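Bad reviews and the law: a talk for small business owners
Speaker notes, Duván Marulanda
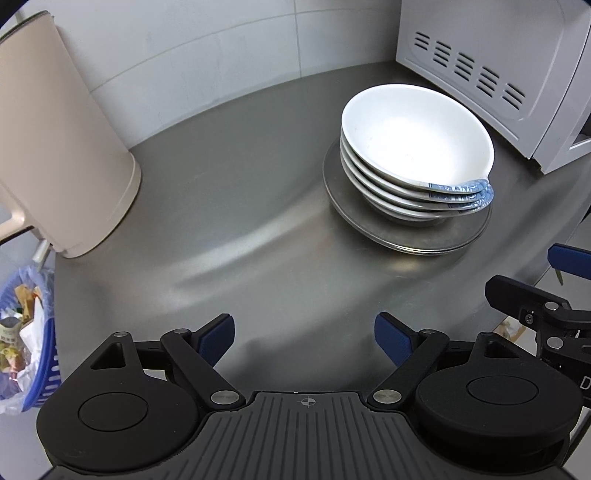 Can you sue someone for leaving you a bad review?
It depends on what the review says. If it states something as fact, the fact is false, and it has done serious harm to your trade, you may have a claim. If it says your soup was dull and your waiter was rude, you almost certainly don't.

Opening

Say who I am and what I do. Solicitor, mostly disputes, a good share of it online comment. Say that this is the law of England and Wales and that Scotland has its own Act and its own courts. General talk, so if anyone has a live matter they should take advice on it and not read out the details in the room.

Ask for hands: who has had a review they thought was untrue? Wait for it. Then ask who replied the same evening. Usually the same hands.

What counts as defamation

Keep this short. A statement is defamatory if it would make ordinary people think less of you. It has to be published to someone other than you, and it has to be about you or your business, or be understood that way. Written or broadcast is libel. Spoken is mostly slander. A review on a website is treated as libel.

The Defamation Act 2013 added serious harm. For a person, the statement must have caused serious harm to reputation or be likely to. For a body that trades for profit, that means serious financial loss, or the likelihood of it. This is where most review cases fall down. People come in with a printout and no figures. A drop in bookings in May is not enough if bookings drop every May.

Slide: the Huamán example

Huamán is a café. One location, 30 seats. A customer posts that the kitchen has mice. The owner has a clean inspection report from the same month and no pest problem on record.

Go through it slowly. "The kitchen has mice" is a statement of fact. It can be proved or disproved. It would put people off. So far so good for the café. Now ask what it lost. The owner had till records and could show cancelled bookings where two of the callers mentioned the review. That is the sort of evidence that helps. A feeling that the place is quieter won't do it.

What happened: a letter went to the customer, polite, one page, inspection report attached. The customer took the review down. No claim was issued. Most of these end that way when they end well.

Defences

Truth. If the statement is substantially true, that is a complete defence, and it is for the person who made the statement to prove it. Small errors don't matter if the sting is true. If the review says there were four flies in the kitchen and there were two, don't go to court over the other two.

Honest opinion. It has to be recognisable as opinion, it has to indicate what it is based on, and an honest person could have held it on the facts that existed at the time. "Worst haircut I have ever had" is opinion. "They used out-of-date dye" is fact.

Public interest. Comes up less with reviews, more with newspapers and campaign groups. Mention it and move on unless someone asks.

Privilege. One line. Things said in court or in Parliament are protected. Complaints made properly to a regulator usually are too, if they are not made with malice. I do get asked about this, so don't skip it.

Going after the website

People want to sue the website and leave the reviewer alone. Explain why this is hard. Under section 5 of the 2013 Act, the operator of a website has a defence if it shows that it did not post the statement itself. You can defeat that defence if you couldn't identify the person who posted, you gave the operator a proper notice of complaint, and it failed to respond as the regulations require. The notice has to contain certain things. Half the ones I see leave something out, often the part explaining why the statement is untrue.

Check the site's own reporting tool first. It is free, and a review that breaks the site's rules may come down in days with no law involved. Reviews by people who were never customers are the obvious case.

Slide: the Panell example

Panell fits kitchens. It had nine one-star reviews posted under different names, and not one of the names matched a customer. The owner was sure it was a former employee. He may have been right. He also said so, by name, on the firm's public page.

Pause here. He had now published a statement of fact about a named person, with nothing to prove it. The former employee's solicitor wrote to him before he had written to anyone. He took the post down, apologised and paid some costs. The reviews were later removed through the site's own process.

Point to make: the law applies to the reply as much as to the review.

Finding out who wrote it

There is a court order, called a Norwich Pharmacal order, that can make a third party hand over what it knows about a wrongdoer's identity. It works, but it costs money and you normally pay the other side's reasonable costs of complying. If the site is based abroad it gets slower. And the answer may be an email address that leads nowhere. Tell them to ask for an estimate before they start.

Time limits

One year from publication. Say it twice. For the same publisher repeating substantially the same statement, time generally runs from the first publication, so a review that has sat there for three years is probably out of time even though it can still be read today. The court can extend the limit but they should not plan on it.

I have turned people away at thirteen months who had a decent case at eleven.

Money

Give the Nuneo figures here because people remember them. Nuneo is a small language school. The reviewer said it had kept deposits it should have returned. The school spent £1668 on advice and letters, and the reviewer agreed to correct the post. An early estimate for getting as far as issuing and serving a claim was well above that, and a trial would have been many times more again. The deposits in dispute came to £3000 in all.

Let them do the sum themselves. Then say that costs usually follow the event in England, so the loser pays a large part of the winner's costs, but rarely all of them.

Check insurance. Some business policies include legal expenses cover. Many exclude defamation, so read the exclusions.

What to do on the day

Take a screenshot with the address and date showing. Save the page as well. Find out whether the person was a customer and pull the paperwork. Leave the reply until the next morning.

If you do reply, keep it to two or three sentences. Say you are sorry they were unhappy, say you can't match the complaint to your records if that is so, and give a way to get in touch. Don't give out personal details about the customer. Data protection law still applies when you are annoyed — a dental practice or a clinic has to be more careful still.

Don't ask friends to post good reviews to push it down. Fake reviews are now dealt with as a banned practice under consumer law, and you would be handing the other side something to use.

Letters before claim

There is a pre-action protocol for media and communications claims. The letter should set out the words complained of, where and when they were published, what is wrong with them, and what you want. Courts expect parties to follow it. A letter that threatens everything under the sun tends to end up posted online next to the original review, and then more people have read it.

Likely questions

Private Facebook groups: still publication. The number of members matters to harm.

Emojis and star ratings: a one-star rating with no words is very unlikely to be a statement of fact. I would not take it on.

Reviews of the owner by name: the individual may have a claim as well as the company, and the test for the individual is reputation, not financial loss. Worth raising with your adviser.

Replies left by staff: the business can be liable for them. Decide who is allowed to answer.

Close

Handout is on the table by the door, with the time limit on the front and the evidence list on the back. The next talk in the Tunditness series covers late payment and starts at 6.30 pm. Take questions until the room is needed.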